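Goat Notes: Our First Winter at Pellstead

2 February 2025

We have milk! Okay, we had milk before, but now we have enough that I'm standing in the kitchen at 10 pm looking for one more clean jar. Hailu, our older Nubian, is giving us 85 ounces a day, and Jisiria is catching up fast (she's a first freshener and still thinks the milk stand is a personal insult).

When we brought the two of them home in September I figured we'd get a pet or two out of it and maybe a little cheese. I did not expect to be weighing every pail and writing it in a notebook. January came to 23 pounds of chevre, and I loved every messy minute of it. My favorite batch had black pepper and dried chives from the garden. The plain one needed more salt.

Hay is the big expense. I paid $295 for the last load, second cutting orchard grass, and the girls still pull out the best leaves and drop the rest on the floor. I built a keyhole feeder last weekend to slow them down. Jisiria learned it in one evening, Hailu stood there and yelled at me until dark.

Kidding comes next for our third doe, Furkolard, and I've been getting the stall ready: fresh straw, towels, iodine, the good flashlight. I keep going out to check her ligaments way too early, I know, but I can't help it! 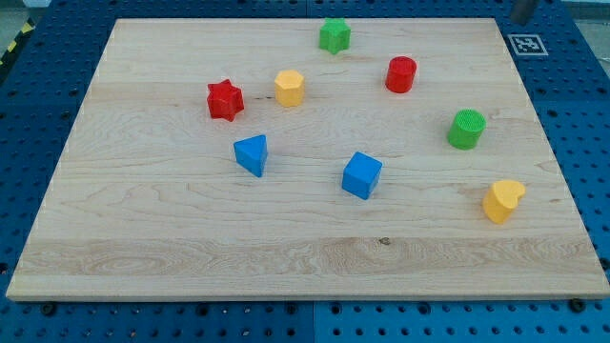 Red, green, yellow and blue blocks on the maple board.

I'll post kid pictures the minute there are any. If you have a hoof trimmer you really like, leave the name in the comments, mine is going dull.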